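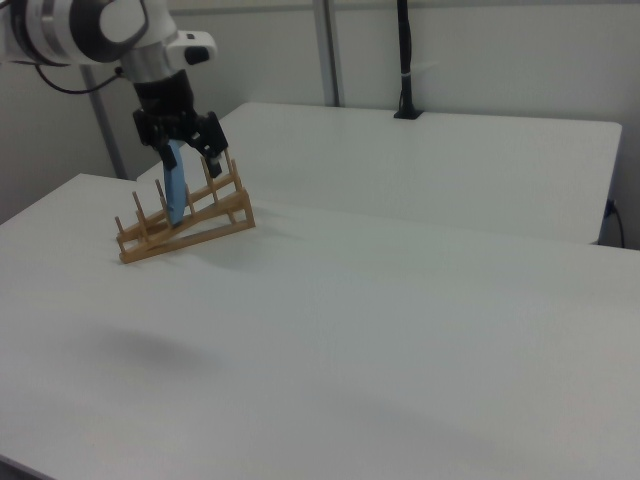
Step 3. Train the placing policy

Before you start the training, check that the Muvach folder holds 2671 episodes. From these we keep 2190, and the rest go to the test split. Do not mix the two, otherwise the result looks better than it is.

Set the action chunk to 2 seconds and start the script. On our machine in Ustdale it needs about 3 hours.

When the loss is flat, load the last checkpoint in Coltora and let the arm place one plate in the rack at low speed.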